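Play corner news: the vegetable soup table

In May we opened a small cooking table in the play corner of the Lalia toy library, and we would like to tell the families a little more about it. Many parents asked us what is on the table and if they can make the same at home. Yes, you can, and it does not need much space.

The idea came to us from the Urkoditz nursery group, who use real kitchen things together with toy food. We liked this. A child who holds a real saucepan feels the weight of it and hears the sound when something falls inside. So we bought one steel saucepan with a long handle, not too big, and two plain white bowls. The vegetables are from the Magsi box, which some of you know already because it was for lending until last winter. It has 20 pieces. For the soup table we put out only four of them: the eggplant, the carrot, the red chili pepper and the corn.

Why so few? When the full box was on the table, the children mostly poured it out and walked away. With four vegetables they start to talk. One is the cook, another one wants to be the guest, and there is a long discussion if chili pepper can go in a soup for babies. The corn is the favorite to carry around, so please look in your bags and coat pockets before you go home.

Some small requests. The table is for children from three years. Please wash the hands before, and if a vegetable was in somebody's mouth, put it in the tray by the sink and we will clean it in the evening. The saucepan and the bowls stay in the play corner, they are not for lending. The rest of the Magsi box can be borrowed again from the desk, for two weeks as usual.

The toy library now has 636 items in the catalog, and the soup table is open every morning from 9 until lunch. If you have at home a wooden spoon or a small ladle which you do not use anymore, we will be very happy to take it. Families from the Callbridge side can also leave things at the bakery, in the box near the door.

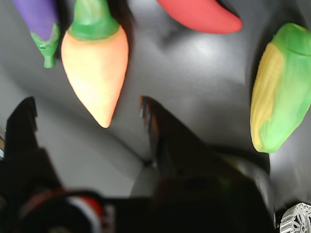
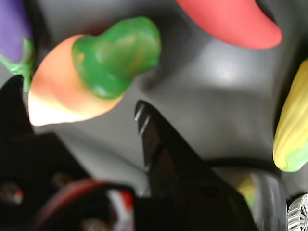
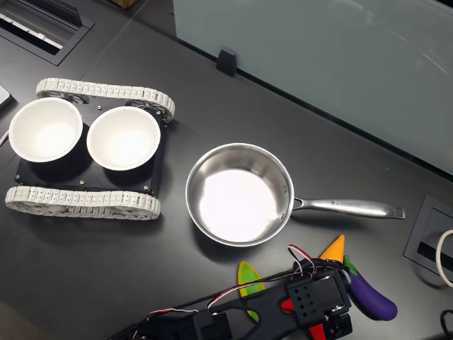

The vegetables in the first two photos, the saucepan and bowls in the last.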